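Umthorpe Household Tasks Program
Interim Progress Report to the Ambrosio Fund
Submitted 12/18/23
Prepared by Rocío Palacios, Program Lead, and Thirumalai Nair, Evaluation

1. Purpose of this report

This report covers the second reporting period of the grant. The Fund asked the program to answer a practical question: which ordinary chores in the home and behind a shop counter can be handed to a machine at its present level of ability, and which cannot. The report sets out the work completed, the results to date, the matters on which we are behind schedule, and the changes we request for the final period.

Expenditure is reported separately in the financial return. Nothing in this report alters the total award.

2. Summary of progress

The program completed 809 scored attempts during the period, against a plan of 100 attempts per month from September onward plus the backlog carried over from the first period. The attempts were spread over 17 tasks. Each was scored by a person who had not set it up, using the scoring sheet agreed with the Fund.

Results differ sharply by type of task. Moving a single rigid object from one known place to another is now dependable enough that we have stopped scoring it as a separate task. Tasks that use a tool on a soft or crumbling material remain unreliable. Tasks that involve cloth were not attempted in this period and are discussed in section 6.

3. Work on rigid objects

The rigid-object tasks were placing cups on a shelf, sorting flatware into a tray, stacking plates, and restocking a counter display with boxed goods. The last of these was carried out at the Ridivness shop, where the manager made a section of counter available outside opening hours.

Cups and boxed goods gave little trouble. Flatware was slower than expected. Forks and spoons that lay across one another were often picked up in pairs, and the arm then had to put both down and start over. A revised grasping routine has reduced this, although it has not removed it. Stacking plates went well up to a modest height, after which small errors in placement added up and the attempt was stopped by the supervisor as a precaution.

The Ridivness manager has provided written comments, which are attached to the full file. The main point raised was that a machine which needs a staff member standing next to it does not yet save the shop any labor. We accept this comment and have added supervision time to the scoring sheet.

4. Work on cutting and portioning

Cutting and portioning took up the largest share of staff time in the period. The task list includes dividing a molded portion, slicing through a soft block, and moving the cut piece to a second dish. In a home these correspond to serving a dessert, cutting butter, or dividing a meal for a child. In a shop they correspond to portioning at a deli or bakery counter.

Kinetic sand is used in place of food for this work. It holds a molded shape, it can be pressed back together and used again, and it shows clearly where force has been applied. It also allows one attempt to follow another without the cost and cleaning that food would require. The program recognizes that sand is more forgiving than some foods and less forgiving than others, and the results should be read with that in mind.

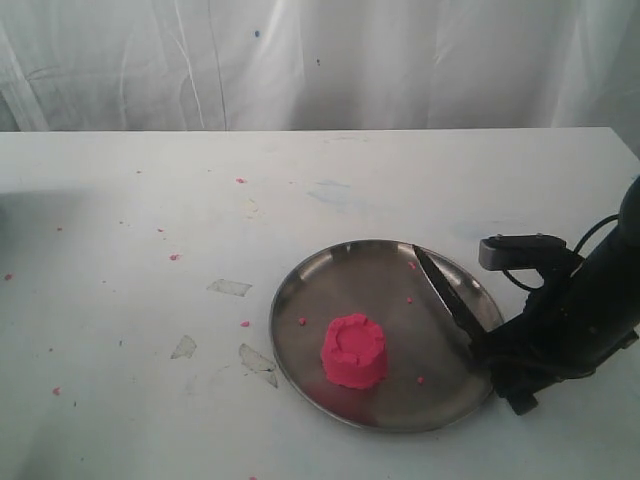
Figure 1. Portioning task: molded kinetic sand on a stainless steel plate, with the knife held in the gripper.

A total of 175 portioning attempts were scored. Three findings stand out.

The first concerns the grip on the knife. A person adjusts the hand continuously while cutting, and the gripper does not. If the handle shifts during the first contact, the angle of the blade is wrong for everything that follows. The control software assumes the knife is still where it was when it was picked up, and the cut then lands to one side of the intended line. We have begun checking the position of the blade a second time before the downward motion. This adds a delay to each attempt but has made the cuts more consistent.

The second concerns force. Too little pressure leaves the portion joined at the base. Too much brings the blade hard against the plate, which moves the plate and can collapse the portion. The range between the two is narrow, and it changes with the firmness of the material. Settings that worked on a freshly packed mold did not carry over to one that had been handled several times.

The third concerns cleanup. The scoring sheet originally gave full marks once the portion had been divided. Mr. Nair proposed, and the program adopted, a stricter standard under which loose crumbs left on the plate or on the table count against the attempt. A person serving food would be expected to leave the table fit to use, and a chore that creates a second chore has been only partly done. Scores fell when the standard was changed. Earlier attempts have been rescored from the recordings so that the figures in the data annex are comparable across the period.

5. Assessment against the Fund's question

On the evidence so far, the program's answer is a qualified one. Machines can do some chores now, provided that the objects are rigid, the work area is kept in a known arrangement, and a slow pace is acceptable. We would be prepared to recommend a supervised trial of shelf and counter restocking at a second shop.

We would not recommend any trial of cutting or portioning outside the test area at this time. The results are improving, but the remaining failures are hard to predict from one attempt to the next, and the task involves a blade. Until the knife can be held and released in a way that satisfies our own safety review, the work should stay where access is controlled.

The program also wishes to correct an impression that may have been given by the first report. That report listed several tasks as "complete" on the strength of a small number of good attempts. On repeated testing, two of those tasks fell below the agreed threshold and have been returned to the active list. They are setting a place at a table and emptying a dish rack. Future reports will use the word "complete" only for tasks that have held their score over the full period.

6. Delays and difficulties

Cloth handling has not begun. The replacement fingers ordered from Zerkska for this work arrived late and did not fit the mounting on our gripper. An adapter has been made and is being tested. If it is sound, folding of towels and napkins will start early in the next period, with shirts left until later.

Staffing was also below plan. One technician post was vacant for part of the period, and the scoring of attempts fell behind as a result. The post has been filled, and the scoring backlog is now cleared.

Resetting the work area between attempts continues to take longer than the attempts themselves. For the portioning task, the sand must be gathered, remolded, and placed again by hand each time. We have considered having the arm do this, but remolding is harder than the task being tested and would not be a sensible use of the grant.

7. Plans for the next period

The program will concentrate on a shorter list of tasks. Portioning will continue, with a wider range of firmness and with a second style of knife handle that gives the gripper a flatter surface to hold. Wiping a table after portioning will be added as a linked task and scored together with it. Restocking will move to the second shop once the Fund has approved the site.

Rocío Palacios will arrange a visit for the Fund's program officer, during which restocking and portioning can both be observed. We suggest that the visit take place before the cloth work starts, while the present test area is still in use.

8. Requests to the Fund

The program requests approval to move the unspent portion of the travel line to equipment, to cover the adapter and the new knife handles. It also requests approval to replace the two cloth tasks in the original schedule that involve fitted sheets with the linked wiping task described in section 7. Fitted sheets would require a second arm – an expense that was not included in the award.

Questions on the scoring method or the data annex may be directed to Thirumalai Nair. All other correspondence should be addressed to Rocío Palacios at the Umthorpe office.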